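Why Old Louvred Doors Stick in May

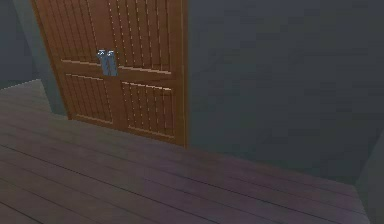
A double door with slatted upper panels, shown as a computer rendering.

Timber moves across the grain as humidity changes, and very little along it. A wide stile can swell enough to close the gap at the meeting edge, while its height stays nearly constant.

Marisa Sartori, a joiner at Modetti, has logged 207 sticking doors in harbour-side houses. Most had been planed in humid weather and rattled by winter. She now waits for the moisture reading to settle before cutting.

Slats complicate the job. Paint bridges the joints, then cracks and lets water into the end grain. Sartori seals the ends before assembly and leaves nine millimetres of clearance at the floor. Hinges are checked for wear before any timber is removed.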